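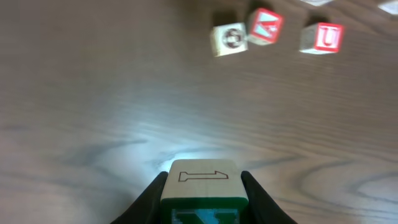

3.2 What people ate, and when

I came into this part of the study wanting to talk about fiber, and I ended up spending most of a summer thinking about breakfast. We had 536 adults in Rurumbridge keeping food diaries for us, and the diaries were messy in the way diaries are (coffee rings, missing lunches, one whole week written on the back of a bus schedule). The first job was portion size. People are terrible at grams, me included, so at the kitchen-table visits we asked them to show us their usual piece of cheese or butter against something solid they could pick up. You can hold it, turn it, say "bigger than that," and we have something to write down. I then matched those answers to our Matheson food list, which covers 800 everyday items and is still, I'm sorry to say, weak on soup.

Figure 1. Wooden toy block on a wood-grain tabletop.

Once portions were sorted out, I split everyone by how much of their daily fiber came before noon. I half expected nothing! But the early-fiber group had lower LDL cholesterol at the September blood draw, and the gap stayed put after I adjusted for age, smoking, body weight and total calories. It shrank a good deal when I added walking to the model, so I wouldn't hang too much on it. People who eat oatmeal at seven also tend to be people who go out for a walk at eight, and our questions on exercise were pretty blunt.

Salt gave me more trouble. The Zumell questionnaire asks about adding salt at the table, while the Semora one asks about cooking, and we switched from one to the other partway through (my decision, and I'd make it differently now). I tried treating anyone over 2000 mg of sodium a day as "high" in both halves, and then ran it again with sodium as a continuous measure. Blood pressure climbed with sodium either way, but the slope was steeper in the Semora half, and I can't say how much of that is the wording. Diaries under 1000 calories a day were left out of both runs. Putting them back in moved the cholesterol result hardly at all and made the salt result noisier, so both versions are in the supplement for anyone who wants to dig.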